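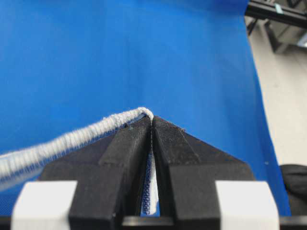 Halász, 8 janvier 2020

Association de jumelage et d'échanges textiles de Halász
Compte rendu de la réunion ordinaire

Présents : les membres du bureau, les responsables des ateliers couture et teinture, la délégation de Prarncombe. Excusée : la section de Skakercombe, qui a transmis ses remarques par écrit.

La séance est ouverte à 18 h 30 dans la petite salle de la maison commune.

1. Approbation du compte rendu précédent
Le compte rendu est approuvé avec une correction : la location du minibus a été réglée par la section de Prarncombe et remboursée ensuite par l'association. La phrase qui disait l'inverse est rectifiée.

2. Inscriptions
L'association compte 118 adhérents à jour de cotisation. Les cartes de la nouvelle année sont imprimées et peuvent être retirées à l'atelier aux heures d'ouverture. Le tarif ne change pas. La question d'un tarif réduit pour les étudiants, posée par Skakercombe, est renvoyée à l'assemblée générale.

3. Atelier couture
L'atelier du soir affiche complet, avec une liste d'attente de six personnes. Le bureau accepte l'ouverture d'un second créneau, à condition que la salle du fond soit libre. La mairie doit confirmer.
Le programme du trimestre porte sur les finitions : ourlets, surfilage, pose de biais. Les participants sont priés d'apporter leurs propres ciseaux et une bobine de fil blanc. Les débutants travailleront d'abord sur des chutes et passeront ensuite à une pièce complète.
Deux surjeteuses sont à réviser. Le devis reçu couvre le réglage des tensions et le changement des couteaux, mais pas les pièces. Le bureau demande un devis complet avant de se prononcer. En attendant, les machines restent utilisables pour les tissus légers.

4. Bannières pour la fête de juillet
La commune de Prarncombe souhaite que les bannières soient prêtes avant la fin du printemps. Il en faut 48, toutes du même format, pour la rue principale et la place du marché. Le bleu est retenu pour le fond, comme l'an dernier. Le motif reste à choisir entre les deux projets présentés en séance : les armes des deux communes côte à côte, ou un simple chevron blanc. La délégation de Prarncombe préfère le chevron, plus rapide à coudre et plus lisible de loin.
Une discussion s'engage sur le tissu. Le coton prend bien la teinture mais se détend sous la pluie. Un tissu synthétique tient mieux dehors et sèche plus vite, il est en revanche plus glissant à la coupe. Le bureau retient le synthétique pour les bannières de rue et garde le coton pour la décoration de la salle des fêtes.
Décision adoptée par l'ensemble des votants, moins une abstention.

5. Commande chez Jondale
Le fournisseur Jondale accorde un délai de paiement, mais pas la remise demandée. Le port est offert si la commande part en une seule fois. Il est donc convenu de regrouper le tissu, le fil et les œillets. Les sections envoient leurs besoins au secrétariat avant la prochaine réunion - passé ce délai, les demandes seront reportées à la commande d'automne.

6. Voyage à Skakercombe
La section locale propose de loger les visiteurs chez l'habitant, comme à la dernière visite. Elle dispose pour l'instant de quatre familles d'accueil et en cherche d'autres. Le trajet se fera en car. Le bureau rappelle que l'acompte n'est pas remboursable, sauf raison médicale. Le musée de la filature sera fermé pour travaux et la visite est remplacée par une matinée à l'ancienne teinturerie.

7. Questions diverses
La clé de l'armoire à patrons n'a pas été rendue. Un rappel sera affiché dans l'entrée.
L'éclairage du couloir est signalé en panne pour la deuxième fois. Un courrier est adressé à la mairie.
La section teinture demande un bac de rinçage supplémentaire. Accord de principe - l'achat se fera sur le budget courant.

L'ordre du jour étant épuisé, la séance est levée à 20 h 15. La date de la prochaine réunion sera communiquée par courrier aux sections.

Le secrétariat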